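Ita Coughlan was on her knees behind the counter when I came in, and she didn't get up for a good minute. "Sit anywhere that isn't a box," she said, so I stood. It was a Sunday morning, the shop was shut, and she'd promised me an hour and a cup of coffee. I got two hours and no coffee, and I'm not complaining!

Ita runs Broltum, the little snack shop I've been walking past for years on my way to the bus (my fault, not hers – the window is lovely). She started out behind the register for the previous owner, Ferdinand Pichler, and took over when he wanted to go home and grow plums. "He handed me the keys and a notebook," she told me. "The notebook was all in German. I still don't know what half of it says."

What she did learn from Ferdinand was how to stock a shelf. He was strict about it. Chips at the bottom, chocolate at eye level, nothing stacked more than two deep. Ita kept the chocolate where it was and threw out the rest. "People like to dig," she said. "You line things up too neatly and they're scared to touch them. My mother would never take the front can of anything."

I asked how many different snacks she carries and she had the answer ready, 104, then remembered she'd dropped a licorice in the spring that only she was eating. She orders on Monday nights at her kitchen table, with the radio on, and she still writes the list by hand. Her niece Marlies Zwahlen set up a spreadsheet for her once. "Very nice spreadsheet," Ita said. "Very nice colors."

We talked for a long time about wrappers, which I hadn't expected. She has strong feelings. She can't stand the matte ones that every fancy brand has moved to, and she thinks kids can't either. "Give me something shiny. I want it to crackle when you pick it up. If you can't hear it across the room, what's the point?"

She's thinking about staying open later from June, and maybe putting a bench outside if the landlord comes around. He's been thinking it over for nine months.

Baskets are the other thing she'd fight you over, and she won't have wire ones in the place because they snag on sweaters. She wants plastic, in a color you can spot from the door, and the bright blue kind with slots all along the sides suits her fine. A yellow package and a crinkly green one in the bottom of it, and she's happy. "That's a good basket," she said. "That's somebody's evening sorted." 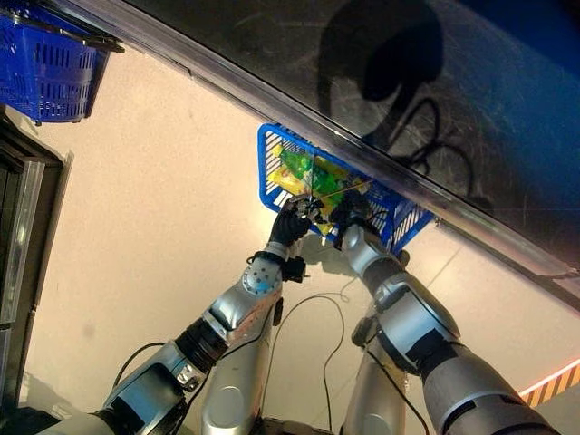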